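Ticket 328 – Flerico tumbler, blue: wobble when set down
Opened by: Jennylyn Sarmiento
Status: open, waiting on supplier

Complaint from the canteen at Grudow is that the blue tumblers rock on the worktop. One taken from the carton of 40 for checking.
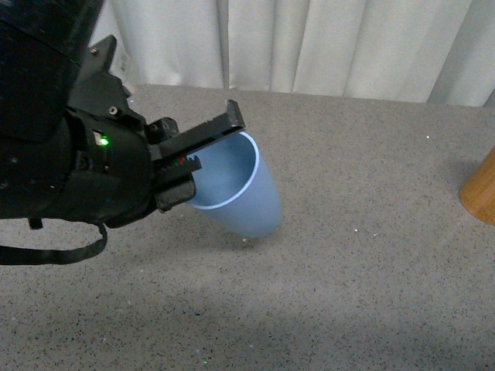 Blue tumbler, tilted, base just clear of the worktop.

Base checked with a straight edge. No moulding flash found. Rim is even all the way round.

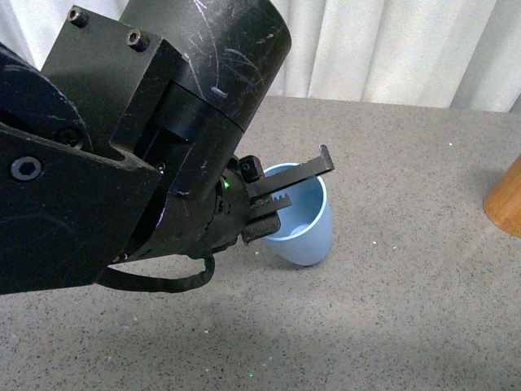
Stood it on the speckled grey top and pressed the rim at four points. Slight rock at one of them. Turned the tumbler a quarter and the rock stayed in the same place on the bench, so I suspect grit on the surface. 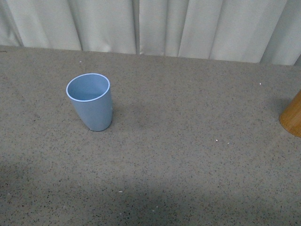 Wiped the top with a damp cloth and repeated the test nine times. No rock. Gemow confirm the canteen tops get a dry wipe only – asked them to change that for a week and report back.

Pink rod from Dumitrescu is on the same bench but belongs to ticket 331. Not tested yet.
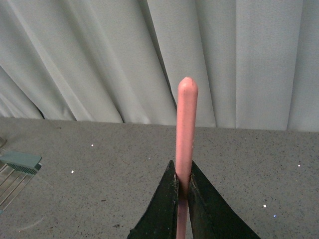 Pink rod upright, curtain behind. White specks on the worktop.

Carton stays on hold until Gemow reply.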